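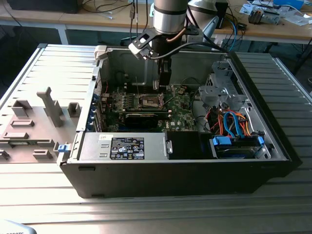 The question of whether machines are ready to take over shop-floor chores is usually put in terms of strength and speed. In the repair and recycling trade, where I have worked for most of my career, it should be put in terms of small latches. A desktop computer of the kind on the table, a Dell tower laid on its side, holds its hard drive with blue plastic rails and a processor socket with a metal frame and a lever. Each of these parts was designed for a human thumb. A gripper can be brought down over the board with great accuracy, and the harder part of the job begins there.

At Drivitz, over 3,000 office computers pass through the teardown benches in a year. My colleague Úna Ó Gríofa keeps the bench records, and I am obliged to her for access to them. The average tower takes a trained technician 370 seconds from closed case to sorted parts. Most of that time goes to cables: finding the connector, pressing the clip, and moving the bundle out of the way of whatever comes next.
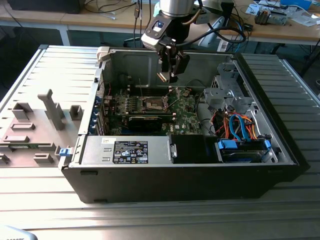
Side panel off, gripper over the board.

Rigid parts in known positions are within reach of present equipment, in my judgment. Cables are a different matter, as they do not lie the same way in any two machines. Erasto Kirui of Rätsep has argued to me that two arms are needed, one to hold and one to pull, and I am inclined to agree. Household chores raise the same difficulty in another form, which is why I remain doubtful about laundry.

I expect to return to this subject in January, when the new bench figures will be available.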